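Search this forum Advanced Go

Clearance rules for cluttered worktop scenes -- what do you lot use?

Posted in Simulation & Good Practice, December, 9.40 am
by plumbline_jo

Our group has been told to write down a house standard for tabletop pick-up runs in sim, and muggins here got the job. The Vistamard guide says every object must sit clear of its neighbours at the start of an episode. Fine for blocks, but we're doing kitchens, and kitchens aren't like that! I don't want a rule that makes every worktop look like a shop display.
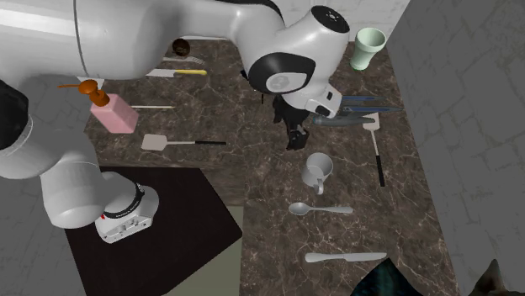 So my draft says touching and overlapping are both allowed, as long as nothing is sunk into anything else when the physics settles. Knives get their own line: blade direction logged, and no grasp on the blade end, even in sim. I've also put in 1,000 settling steps before the arm may move. Too fussy?

--
wetherby_loop
10.15 am

Not fussy enough on the settling, if you ask me. We ran 2,064 layouts through Limach last spring and 700 steps was plenty for mugs and cups, but thin cutlery kept jittering long after that. A spoon under a mug is a pig. I'd drop the fixed number and write a speed limit instead -- nothing moves off until everything's still.

--
gantrygoose
10.52 am

Can't agree about the overlaps, sorry. If you let tools lie across each other you can't tell a bad grasp from a bad layout, and then your failure log is worthless. We keep two sets, tidy and messy, and never mix the scores. It's more work, but at least I can defend the numbers when someone asks.

--
plumbline_jo
11.20 am

Two sets I could live with. But who decides what's tidy? We had a right row over a spatula last month (handle near the edge, one says messy, one says fine) and I'd like the rule to settle that so I don't have to.

--
wetherby_loop
11.34 am

Siregar has a tick sheet for it, 4 questions, yes or no. Any yes and it's messy. I'll dig it out tonight.

--
gantrygoose
12.05 pm

Still think the blade rule should be a hard stop and not a log entry. Plellska does it that way and it's saved us no end of arguing. Post the draft when you've got it, Jo, and I'll go through the wording.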